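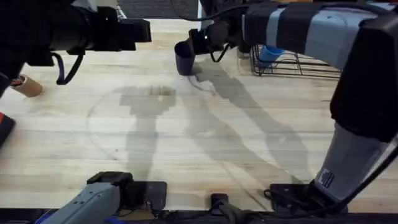
Notebook, card bench. June, started 9:40.

Continued from the last entry: the two-layer background for the folded cards, sponge first and stamp after. I repeat the test with the Nyanda paper because the Bomska paper gave me mottled edges on nearly every piece.

Paper: Nyanda smooth white, cut from the big sheets. I got 16 card fronts out of the cutting and a pile of narrow strips, which I keep for bookmarks. The grain goes the short way. I forgot this on the first two and the fold cracked a little on the outside. If you cut from the same sheets, turn them before you cut, and score with the bone folder two times, lightly.

Ink: Cletby dye ink, the blue-green and the plum. Also the black pigment ink for the leaf stamp.

Test A. Sponge the blue-green from the corner to the middle in small circles, very little ink. Result is good. The color goes from strong to almost nothing without a line. On Bomska I could never get this, there was always a ring where the sponge first touched the card. I start now with the sponge on the scrap paper and move onto the card from outside.

Test B. Same, but plum over the blue-green when the first color is still fresh. It becomes gray-brown, like dishwater. Not useful. With a wait of ten minutes between the colors it is better, and with the heat tool better again, but the heat tool bends the card and then I must put it under the dictionary.

Test C. Leaf stamp in black pigment over the dry background. First print had gaps in the stem. I thought that the stamp was dirty, cleaned it, same gaps. Then I put a piece of thin craft foam under the card and the stem came out complete. So it is the table or the block, not the stamp. To check: is the acrylic block still flat? It fell in May.

Test D. Clear embossing powder over the leaf. The powder sticks also to the sponged area, small shiny points everywhere. I had skipped the anti-static bag, my own fault. With the bag there are still a few points, but a dry brush takes them off before heating. I like this version most of all. The leaf looks like enamel.

11:15. Break for tea, cards under the dictionary.

Measurements for the layered front, so I don't look for them again:
card folded 105 x 148 mm
background panel 97 x 140 mm
greeting strip 20 mm high, full width of the panel
foam squares behind the strip only, two at each end and one in the middle

The envelope closes with this thickness, but only just. With foam behind the panel too, it does not close nicely and the flap opens again overnight.

Greeting strips: I stamped 41 of them in one go, "thank you" and "thinking of you", more of the first. Some are not straight. I used the grid on the cutting mat for the second half and these are much better. The crooked ones I cut shorter and make them into small tags.

Adhesive: the tape runner jumps on the Nyanda paper, maybe it is too smooth. Wet glue in a thin line holds well but gives me no time to correct. For the panels I went back to double-sided tape, four pieces, slow but clean.

Stock, for whoever places the Etiseo order:
envelopes, white, 400 (the small box, the large one is too much for the shelf)
double-sided tape, 6 mm
clear embossing powder, fine — please not the coarse again
black refill ink, order code ends in 2630, the other code is the brown

Next time: try the sage ink on Nyanda, test the foam under all the stamps with thin lines, and see if the plum works alone with the leaf in white. I also want to try a mask cut from a sticky note, to leave an empty circle for the greeting. Then the strip is not necessary and the card becomes thinner for the post.

Finished cards are in the shallow drawer, rejected ones in the box with the blue lid. Please don't throw away the rejected ones, the backs are still good for testing ink.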